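June, bench log, evening

Started on the waste sorting task for Clerkano. Both arms homed on the second try. The left one came up with an offset in the wrist again, so I rezeroed it against the stop and wrote the value on the tape next to the power supply. The remote control link to the Mistier box was steady at 60 Hz once I closed the log viewer. Three item classes for now: cup, paper, foil. One bin, on the right.

The left arm is in the recording although the task does not need it. Its joint values go into the file either way, and I want it held in one pose with the gripper open so that the policy learns to leave it there. Last month I let it drift between episodes and paid for that in training.

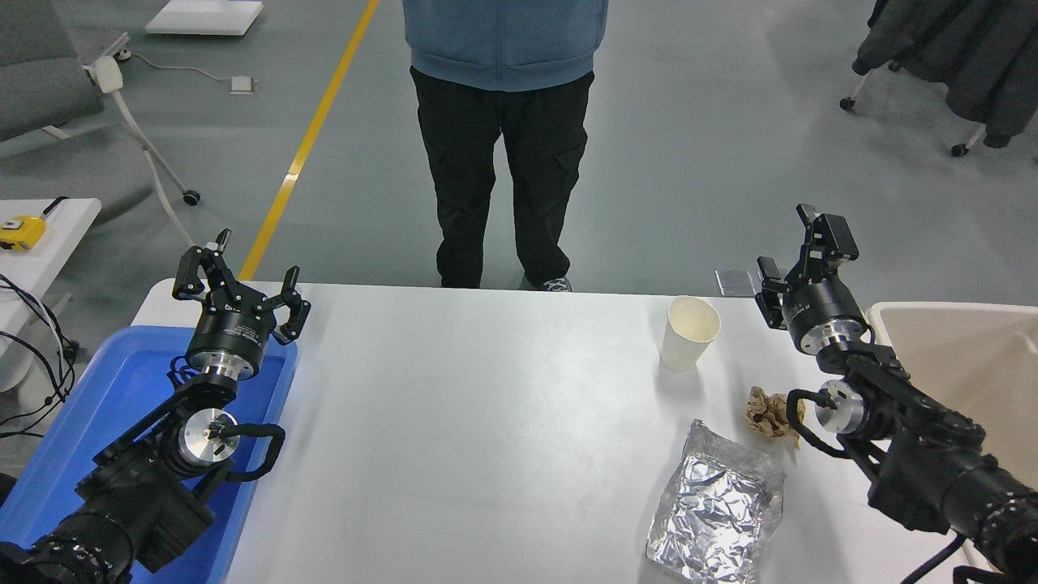

Cup, paper and foil on the table, both grippers open.

The cup is the hard one. Foil can be pinched nearly anywhere and paper forgives a bad angle, but a paper cup wants one finger inside the rim and one outside. If I close too far, the wall folds and the next episode needs a new cup. I cut the grip force setting to 465 on the controller scale, down from 2000, which was left over from the Türkmen parts job and far too much for anything made of paper.

Approach speed matters more than I thought. When I hurry the last stretch, the leader arm overshoots and I correct backward, and the correction ends up in the data as if it were part of the task. Slower is better, with no pause before closing. Pauses are worse than overshoot – the Irkton model stalled on them.
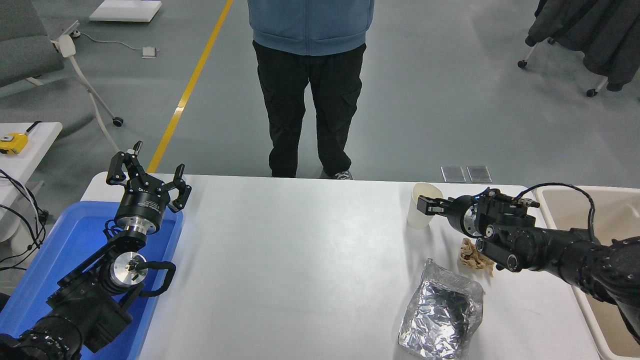 The remark from Irkton on the call was that I should stop cleaning up my own demonstrations, and that a few missed grasps followed by a good recovery would teach the arm more than another batch of perfect ones. I half agree. Recoveries, yes, if they are deliberate and labeled. I don't want my plain bad driving in there under the same name.

So the plan is two folders. Clean runs in one, recoveries in the other, same start poses in both, and the mixing ratio gets decided at training time.
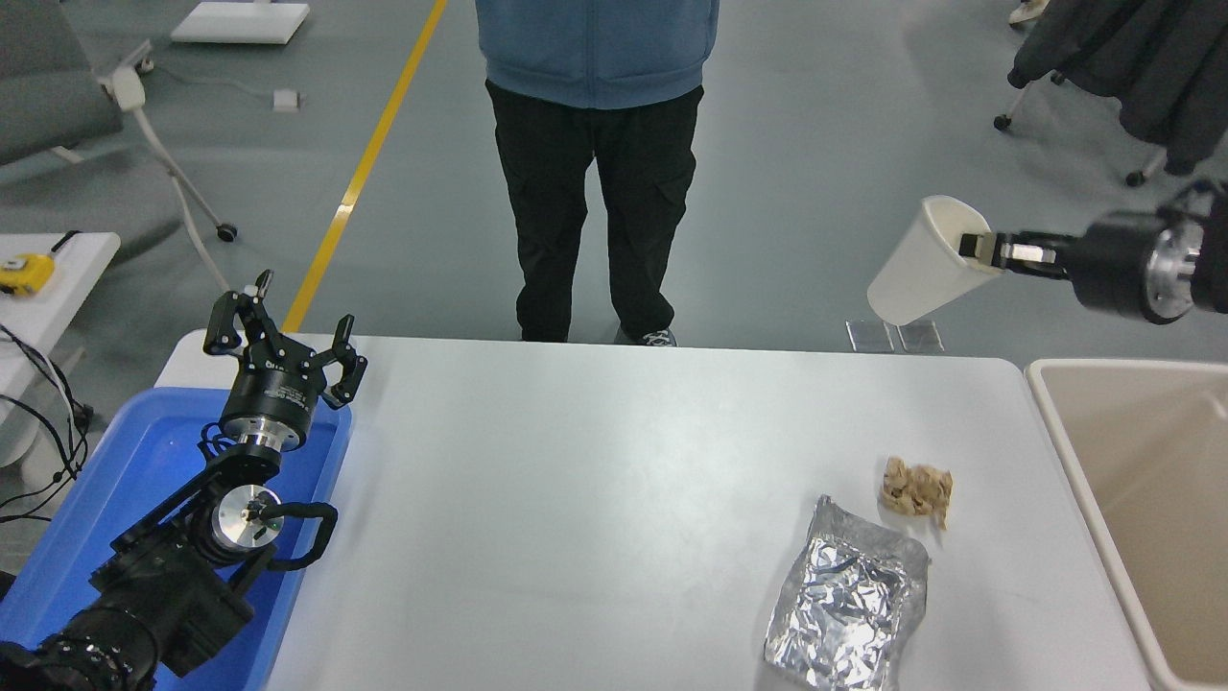 Wrist roll during the carry is still not settled. Holding the cup on its side keeps the fingers clear of the bin rim on the way down, but it puts the last joint closer to its limit than I like. Rolling the other way leaves more margin and hides the cup from the wrist view. I will stay with the first option and add a soft limit. The operator view from the head is good enough to judge the rim by, less so for depth over the bin.

Order of items: cup first, then paper, then foil.

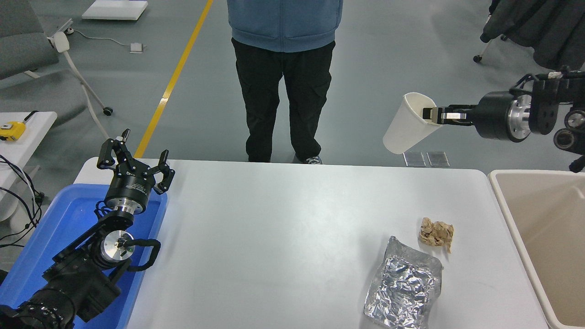
I also need to vary the start positions more. Looking back at the files, I keep putting the paper and the foil in much the same area on the right, and a policy trained on that will reach for the area whether anything is there or not. Tomorrow: shift the layout between episodes, shorten the reset, check the left wrist offset before homing. Order more cups.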